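## Can a landlord charge for replacing items listed on a furnished-unit inventory?

**Charmaine Swanepoel** · posted 12/06/2025

I moved out of a furnished one-bedroom apartment at the Vaughan building in June. The management company, Celtow, has deducted the cost of 6 kitchen items from my security deposit. According to the move-out statement, these items were "missing or worn." I did not sign the inventory when I moved in, and I have no record of receiving a copy. Two of the items listed are a cup and a saucepan that I do not recall ever being in the unit. The tenancy lasted 2 years. Is the company entitled to make this deduction, and if so, may it charge the full price of new replacements?

---

**Tostum Housing Desk**

The rules on deposits differ from state to state, and the lease should be read first. In general, a landlord may deduct for items that are missing or that were damaged beyond ordinary wear. A landlord may not ordinarily deduct for the gradual aging of household goods in normal use.

The two categories should therefore be separated. Please write to the company and request the following:

- a copy of the move-in inventory, with any signatures
- an itemized list showing which items are said to be missing and which are said to be worn
- receipts or estimates for each replacement 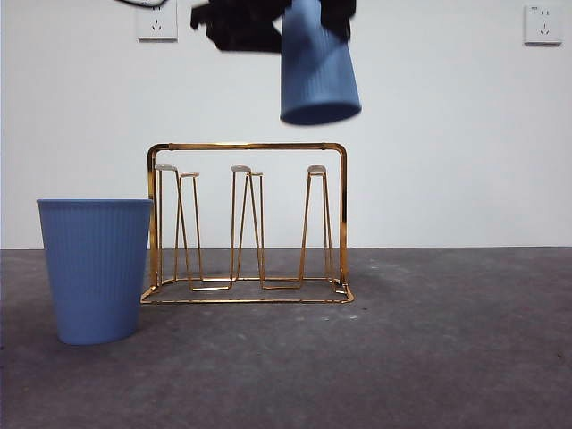 An unsigned inventory is not worthless, but it carries less weight. If the company cannot show that an item was in the unit at the start of the tenancy, it will have difficulty showing that the tenant failed to return it. Photographs from either party may be considered, as may emails sent during the first weeks of the lease.

As to price, many courts allow only the remaining value of a used item. Full replacement cost is often reduced to reflect age — particularly for inexpensive kitchenware.

Keep the letter short, and send it by a method that provides proof of delivery. Many states also set a deadline for the return of deposits, and a late statement may affect the right to make any deduction.

---

**gumora_tenant**

I had the same problem with a different company. They wanted money for a toaster. I asked for the receipt and they dropped it after 20 days. Ask for receipts.

---

**M. at Unit 2**

Small claims court is available if the letter is not answered. The filing fee is generally modest, and an attorney is not required in most places. Bring the lease, the statement and copies of all correspondence. I would not sign anything marked "final settlement" before then.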